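Trambridge steel shelving, yellow

Product no. 1702
Sold by Pruvov Storage, trade and public

A fixed-height steel shelving unit for stockrooms, workshops and back-of-shop storage. Supplied in yellow gloss paint. Bays can be used singly or joined in a run along a wall. 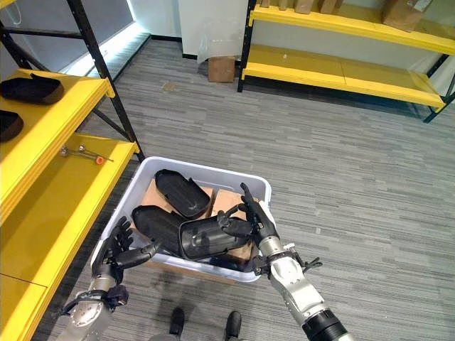
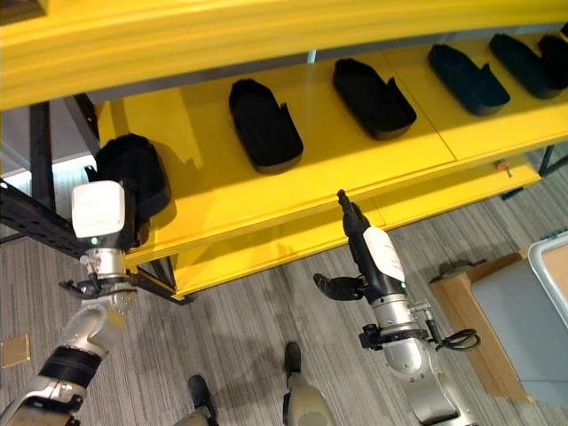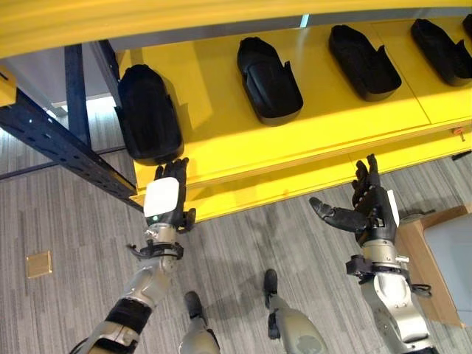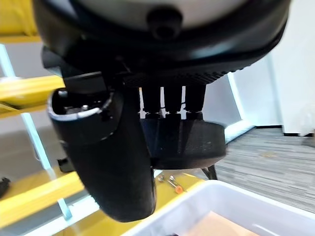 Trambridge in use. Second and third pictures: black trays set out on the yellow shelving.

Details

Load per shelf depends on how the weight is spread. The figures on the label inside each upright are for an even load. Please halve them if you plan to keep one heavy item in the middle of a shelf.

Uprights come with 6 fixing points. Two of these are for the wall brackets, which must be used on any bay that stands taller than it is safe to reach from the floor. Brackets are in the box. Wall screws are not, as the right type depends on your wall.

Feet are plastic and can be swapped for the wide steel plates (sold separately) on soft flooring or carpet.

Colour

Yellow only. Grey was dropped in August and the remaining stock has gone. Touch-up paint is sold in small tins under the name Liletti and matches bays bought from us in the last few years. Older bays may have faded, so try a little at the back first.

Putting it together

Two people, one rubber mallet, one spanner. Build the bottom shelf first and leave all bolts finger tight until the top shelf is in. Check the bay is level before the final tightening.

Cleaning

Warm water and washing-up liquid. Do not use scouring pads or thinners on the gloss.

Delivery

Flat packed, kerbside, usually within 19 days. Runs of several bays are sent on a pallet and someone must be there to sign for it. Report missing parts to Bezawit Sisay in the parts office and quote the product number and the code on the carton.

Goes with

Mai label holders, clip-on
Spare shelf panel, product no. 2296
Wide steel foot plates, set of four

For large orders or a site visit, ask for Sofia Pacheco.

Page last changed Jan 27, 2019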